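About Us
Home / About / Contact / Visit the Showroom

Reltitz sells wallpaper, worktop surfaces and small hardware for kitchens, hallways and utility rooms. We are based in Kirnville, where we have a showroom, a cutting room and a warehouse under one roof. We started as a wallpaper store and most of our customers still come to us for wallpaper first.

How we started

The business opened with one counter and 30 patterns, most of them florals. The building had been a feed store, and the long loading bay at the back is still where rolls come in. For the first few years we sold only paper, paste and brushes. Customers kept asking what would go with a busy pattern, and plain painted counters were usually all we could suggest. We added worktop surfaces to answer that question. The gray marble patterns sold best from the beginning and still do.

The second location, in Ukton, opened in December a few years later. It is smaller and carries samples only. Orders placed in Ukton are cut in Kirnville and can be picked up at either store.

What we sell

Wallpaper is sold by the roll. We keep florals, stripes, small geometrics and a short list of plain textures. Every roll in an order comes from the same batch. If you need one more roll later, bring the label from the old one and we will check whether we still have that batch on the shelf. Sometimes we don't, and we will tell you so before you pay.

Worktop surfaces are cut to size. We need the length, the depth and the position of any sink or pipe. Please measure twice, at the back wall as well as the front edge. Older houses in Kirnville are rarely square, and a counter cut to the front measurement can leave a gap behind.

Small hardware covers hooks, key racks, key tags, shelf brackets and drawer pulls. This part of the business began as a box by the register and now has 13 drawers of its own. Key tags come in several colors and are sold singly.

The Hao range

Hao is our own line of floral papers. The designs use dense flowers and leaves on a dark ground, and they are meant for small rooms, alcoves and the backs of open shelves as much as for full walls. A dark floral can look heavy on a sample card. On three walls with a pale surface underneath, it reads differently, and we suggest looking at a larger piece before deciding either way.

Our usual advice is to keep the surface under a Hao paper light and quiet. Gray with white veining works well. A speckled or strongly colored counter tends to compete with the flowers. Small bright things – a key tag, a mug, a bottle on the counter – show up clearly against gray, so the room doesn't need much else in it.

Floral paper with gray marble-pattern surfaces:

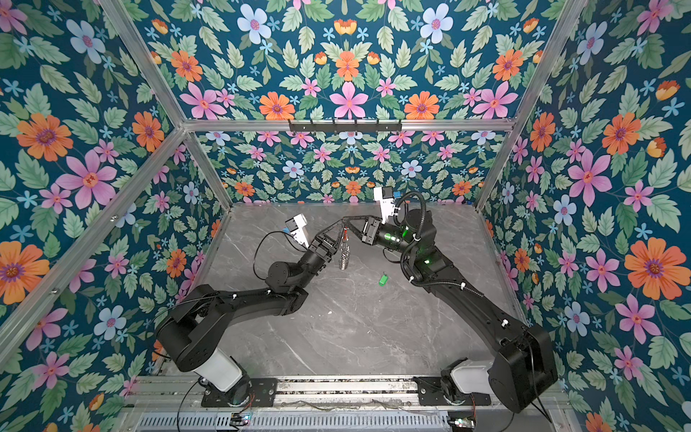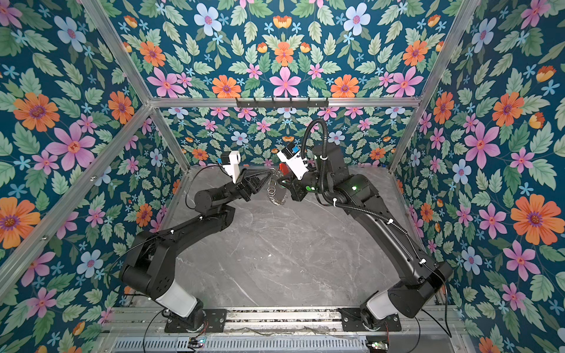

Samples and returns

Sample cards are free at both stores. Larger pieces can be borrowed against a deposit, which we refund when the piece comes back clean and unmarked. Unopened rolls can be returned within 30 days with the receipt. Worktops cut to your measurements can't be returned, so we ask you to sign off on the drawing before we cut.

We don't hang paper or fit counters ourselves. Both stores keep a list of local installers, and you arrange dates and payment with them directly. If an installer finds a flaw in a roll, stop hanging and call us. We can replace unhung paper much more easily than paper that is already on the wall.

Finding us

The Kirnville showroom has parking at the side of the building, next to the loading bay. Please leave the bay itself clear for deliveries. In Ukton there is street parking only. To ask about stock, use the contact form and include the pattern name and the number of rolls you need.

Page last updated 15 Apr 2018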